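Home News Events Libraries Contact

Tunstall Library Opens Its Shelves of Things — and You Can Borrow the Whole Lot

TUNSTALL — Starting this February, anyone with a Tunstall library card can walk out the door with a sewing machine, a telescope, a pressure canner or a ukulele. The Wiltow Lending Room, on the lower floor of the main library, opens on Saturday at 10 a.m. with 91 items ready to go home with somebody.

"I've wanted this room for as long as I've worked in this building," said Colleen Thibodeau, director of the Tunstall Library. "People come in for a book on canning tomatoes and then they tell us they can't try it, they don't own the pot. Well, now they can take the book and the pot!"

The room takes its name from the old Wiltow Hardware store, which stood on the corner of Mill Street until it closed and which plenty of longtime residents still use when giving directions. Two of the store's original oak drawer cabinets were saved by the family of Howard Hartley, who worked the counter there through high school. They have been cleaned up and now hold hand tools, drill bits, cookie cutters and a very good collection of cake tins.

"My whole job that first summer was putting things back in the right drawer," Hartley said. "I opened one up last week and my hand went straight to where the wood screws used to be."

Items go out for two weeks, the same as a new novel, and can be renewed once if no one else is waiting. There is no fee. Borrowers must be 18 or older for power tools and the canner, and a parent or guardian can sign for everything else. Late items follow the regular library policy. Please bring things back clean — the waffle irons especially.

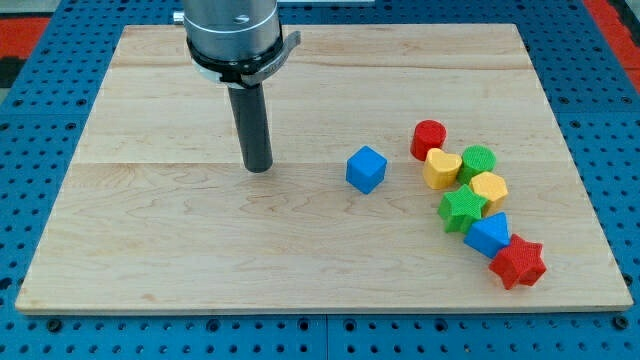 The collection was put together from a public survey last spring, when 2,000 households returned a card listing what they would borrow if they could. The carpet cleaner came in first by a long way. Folding tables came second, followed by the telescope, which surprised the staff and pleased Ezequiel Manríquez no end. Manríquez leads the library's Thursday evening sky group and will be on hand at the opening to show people how to set the telescope up and find the moon without losing patience.

"You don't need a dark field or an expensive eyepiece for your first look at Saturn," he said. "A back porch is fine. I did it from a parking lot when I was eleven and I never got over it."

Alongside the lending room, the library is starting a run of 27 free evening classes tied to what's on the shelves. Gwenllian Sayce will teach hemming and zipper repair, beginning with a session where people can bring the pair of pants they have been meaning to fix. Wayne Fairclough, a retired shop teacher, has the basic home repair series and promises that everyone who takes it will be able to hang a shelf level by the second week. Other classes cover bread, bike tune-ups, beginning ukulele and how to patch drywall. Class size is kept small, so signing up early at the front desk is a good idea.

Opening day runs until 4 p.m. There will be coffee, a ribbon for the children to cut, a ukulele singalong in the story corner and short tool demonstrations on the hour. Parking is free in the lot behind the building, and the lower floor can be reached by elevator from the main entrance.

The full list of items is kept in a binder at the front desk and in the online catalog, where it can be searched just like the books. Staff would love to hear what's missing. A suggestion box sits beside the lending room door, and it already has a request for a cider press.

Comments (4)

marge_on_mill: The carpet cleaner!! Is there a waiting list yet and can I be on it?

D. Okafor: Took Mr. Fairclough's shop class years ago and still have the birdhouse. Signing up again.

tunstallreader: Will the classes be repeated in the fall? I work evenings until May.

Library Staff: @tunstallreader Yes, we plan to repeat the most popular ones. @marge_on_mill, holds open Saturday at 10, same time as the doors.

Contact: Front Desk, Tunstall Library | © Tunstall Library | Back to top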